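4. 장기 보관 후 첫 시동 (Clastau 쿠페, 직렬 6기통)

석 달 이상 세워둔 차만 해당. 매주 타는 차는 5장으로 바로 넘어갈 것.

준비물: 점화플러그 렌치, 충전기, 새 엔진오일, 깨끗한 깔때기, 걸레 넉넉히.

1) 배터리 음극부터 분리. 충전은 차에서 내려서. 하룻밤 걸어두면 됨.
2) 오일 게이지 확인. 휘발유 냄새 나면 무조건 교환. 필터도 같이.
3) 냉각수는 뚜껑 목 아래 손가락 한 마디까지. 호스 눌러보고 딱딱하면 교체.
4) 플러그 여섯 개 전부 탈거. 선에 번호 꼭 붙여놓기. 순서 섞이면 한나절 날아감.
5) 실린더마다 오일 몇 방울. 많이 넣지 말것.

주의: 연료탱크에 묵은 휘발유가 있으면 여기서 중단. 다 빼고 새로 채운 다음 진행. 환기 안 되는 차고에서는 작업 금지.
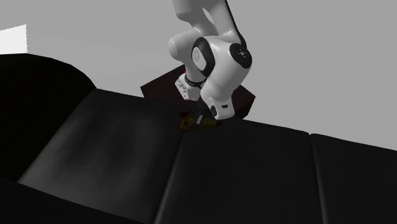
6) 배터리 연결. 플러그 없는 상태로 스타터를 짧게 끊어서 돌림. 유압계 바늘 움직일 때까지. 한 번에 10초 넘기지 않기.
7) 바늘이 올라오면 플러그 다시 조립. 손으로 끝까지 돌린 뒤 렌치로 마무리.
8) 초크 당기고 시동. 걸리면 바로 가속하지 말고 그대로 둘 것.

참고: 차대번호 3036 이후 차량은 Jullden 전동 연료펌프가 들어감. 키 온 후 딸깍 소리가 멎을 때까지 기다렸다가 스타터. 그 이전 차는 기계식이라 소리 없음, 고장 아님니다.

9) 수온 대략 51도에서 초크를 천천히 밀어 넣음. 회전수 떨어지면 반쯤 도로 당기고 조금 더 기다리기.
10) 아래쪽 누유 확인. 카뷰레터 밑, 워터펌프, 뒤쪽 오일실 순서로.
11) 브레이크 세 번 밟아보기. 페달이 바닥까지 가면 운행 금지. 6장 참조.

경고: 흰 연기가 계속 나거나 유압이 안 뜨면 즉시 시동 끌것. 재시동 하지 말고 정비소에 연락. 견인은 평판차로만, 뒷바퀴 굴리면서 끌고 가지 않기.

첫 주행은 짧게, 고속도로 말고 동네 길로. 돌아와서 엔진 식힌 다음 오일과 냉각수 다시 확인. 모자라면 보충하고 양을 정비수첩 뒷장에 적어둠.

부품 주문할 때는 도면번호로 말해주세요. 플러그선 세트 135번, 초크 케이블 181번. 초크 케이블은 좌핸들용 우핸들용 길이가 다르니 핸들 위치도 같이. 담당 Zübeyde Coşkun, 수요일은 전화 안 받음.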